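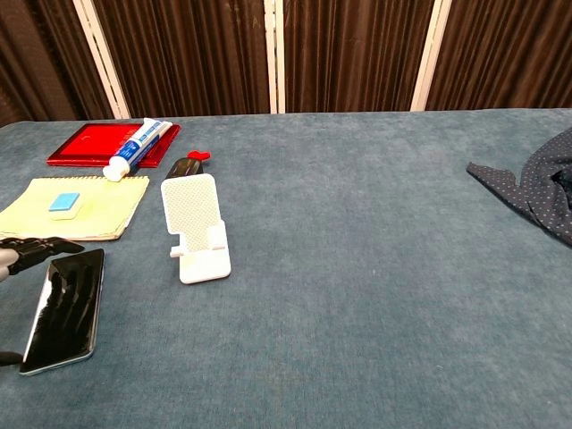
The hand at the phone, with the stand and the other table items in their places.

LOOKING AFTER THE HAND: NOTES FROM THE TABLE CELL

In the last newsletter we promised to write more about the daily care of the table cell, and several readers from the Plovthorpe site have reminded us of this promise. So this item is about the small work: fingers, cloth, cables and the check before the first run. Readers who wait for the news about the new gripper order will find it in the next issue.

For those who joined after April, the cell is a table with a blue cloth, a pleated screen behind it and the Skjelbred hand, which has jointed fingers and a metal wrist. The tasks are of the household kind. The hand takes a phone and puts it on the white stand, or it moves the toothpaste, the sponge or the small bottle from one place to another. It sounds simple, and for a person it is. For the cell it means that the fingers touch very different surfaces during one shift, and every surface leaves something on them.

Fingertips

The tips are the part that wears first. We clean them at the start of the shift and again in the middle, with a soft cloth which is a little damp. Please do not use alcohol on them. We did it during the first weeks and the skin of the tips became hard and shiny, and after that the phone was sliding out of the grip almost every time. When we changed to water the new tips stayed good much longer.

After 2000 grasps we take the tips off and look at them under the lamp. If there is a cut or a flat place on the inner side, the tip is replaced, also when the hand still works well with it. Replace the tips of thumb and first finger together. A new thumb against an old finger pulls the object to one side, and you will search a long time for this error in the software. We have done this search already and we can save you the afternoon.

The screws which hold the tips are very short. Keep the box lid under the hand when you open them. Two are still missing from the last change, so if you find one in the folds of the screen, it is ours.

The phone task

Most of the questions we receive are about the phone. It is flat, smooth and heavy in comparison with its thickness, and it lies directly on the cloth. The fingers must come over the edge, and there is not much edge to hold. In the Drerner control program the approach height for this task is its own value, and it must be set again each time the cloth is changed or washed. A washed cloth is thicker for some days, then it settles. If the height is too low, the fingers push into the cloth and make a fold, and the phone turns on the fold. If it is too high, the tips close on the air above the glass.

Our method is slow but it gives good results. Move the hand over the top end of the phone at the lowest speed, stop, and go down in steps of half a millimeter until the tip touches the cloth beside the phone. Then go up one step and save. Repeat it at the lower end, where the other finger comes. The two values are rarely the same, for the table is not perfectly level and we have stopped fighting with it.

The phone should have its screen off for the runs. With the screen on, the brightness changes by itself and the vision part of the program sometimes loses the outline. A reflection on the dark glass is less of a problem than we feared.

The cloth and the screen

The cloth should be flat and without folds in the area where the hand works. Brush it in one direction only. The pile of the fabric shows every stroke, and if you brush against it you get pale and dark areas. This is not dangerous for the hand, but it makes it more difficult to compare one set of runs with another. Small light specks are dust or lint and can be taken off with tape.

The screen must touch the back edge of the table along its full length. When somebody moves it to reach the power outlet, please push it back to the same place. We had one morning of bad results in which the only difference was a gap behind the table, with the window light coming through it.

Wrist and cables

The wrist warms up more slowly than the fingers. Let it move through the free program for 90 seconds before the first task, with no object near it. Listen during this time. A regular soft sound is normal. A click which comes at the same angle each time means that the cable is catching on the inner ring, and then you should stop and loosen the cable clip before you continue. If you continue with the click, the cable will be damaged from inside, and from outside you will see nothing.

The clip itself should be tight enough that the cable does not turn, and loose enough that you can move it with one finger. One of our colleagues in Grumine uses a strip of rubber under the clip. We have tried this also and we like it, and the strip is now part of the spare parts box.

Setting the items back

Between runs the items are placed by a person. The plan on the wall shows the zones, but it does not show the exact angle, and this is intended. The tube may lie in any direction on the red tray, the bottle may lie partly behind the stand, and the dotted cloth can be bunched as it falls. The one thing which must be exact is the base of the phone stand. It is light, and a small push from the wrist is enough to turn it. Check it after each run, also when you believe that it did not move.

Spare parts

In the drawer there are at the moment 3 full sets of fingertips, one wrist cable and enough clips for a long time. Please write in the list what you take. The delivery time for tips is longer than it was last year, and we would like to order before the drawer is empty.

Questions about the height setting can be sent to the cell address as usual. If you attach the log file from the Drerner program, the answer comes faster.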